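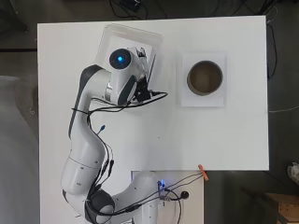 *A translucent rectangular tray on a white tabletop, seen from above.*

A **translucent tray** is a shallow, open container that lets light through without being fully clear. It is used on desks, workbenches and kitchen counters to keep small items together, and is most often rectangular. Sellers also list it as a *frosted tray*, *cloudy tray* or *see-through organizer*, the last of these being a stretch for many of the products that carry the name.

## Terminology

There is no agreed line between a tray, a shallow bin and a drawer insert. The household goods catalog published by Wukton treats anything with a rim lower than the width of a hand as a tray, but the same catalog lists one item under both "trays" and "bins" at different prices. The writer Halima Rotich, whose handbook *Flat Storage* is often cited on the subject, argues that the distinction was made up by sellers and that buyers have never paid it much attention.

"Translucent" is used just as freely. In ordinary speech it means that light passes through but shapes are blurred. Product listings apply it to trays that are nearly clear and to others that are close to solid white.

## Design

Most translucent trays have a flat base, rounded corners and a raised rim. The rim stops small items from rolling off and gives the fingers something to grip. Some trays have sloped sides so that empties can be nested. Straight-sided trays hold more for the same outside size but take up a lot of room when stored.

Plastic is the usual material. Frosted glass trays exist and are mostly sold for bathrooms and dressing tables. A rough or matte finish hides fine scratches, at least for a while. Claims that a matte finish resists scratching in the first place come mainly from makers and are hard to check, as a scratch on a matte surface is difficult to see either way.

Rubber feet or a textured underside are sometimes added to keep the tray from sliding. Feet can come loose with repeated washing.

## Use

Common uses include:

- holding screws, beads or other small parts during repair or craft work
- gathering mail, keys and coins near a door
- catching drips under bottles or potted plants
- dividing a deep drawer or shelf

In shared workrooms, trays are also used to move a half-finished job from one table to another without sorting it again. This works well with light parts. A long, thin tray may flex when lifted at one end, and the contents end up in the middle.

## Visibility

The main selling point of the type is that the contents can be seen from outside. The benefit is smaller than it sounds. A tray has no lid, and anyone standing over it can already look straight in. See-through sides help chiefly when trays are stacked or kept on a shelf above eye level.

Genji Higuchi compared trays for a workshop newsletter, timing 15 people as they picked out named parts from clear, translucent and solid-colored sets. He reported that translucent trays came out 2 seconds ahead of solid ones when stacked, with no difference when they were laid out on a table. The test was small and used a single kind of shelf, and no repeat of it is known.

A separate problem is color. A whitish tray on a white surface gives little contrast, and its rim can be hard to make out in even light. Rotich recommends a darker mat underneath or a strip of colored tape along the rim. Others see the low contrast as a plus because the tray looks less like clutter – a matter of taste, and of no help to a person trying to find the edge.

## Sizes

No common size standard exists. Wondeo sells its trays in 17 sizes and Trernus in 19, and the two ranges do not stack with each other. The "Kawaguchi size" mentioned on some hobby sites is said to come from a stationery shop of that name. No source for this has been found, and trays sold under the label vary in both length and depth.

## Care

Plastic trays are usually washed by hand with mild soap. Dishwasher heat can warp thin ones, including some marked as dishwasher safe. Yellowing is often blamed on sunlight alone, although cooking grease and tobacco smoke leave a similar tint that may partly wash off.

## See also

- Drawer organizer
- Parts bin
- Serving tray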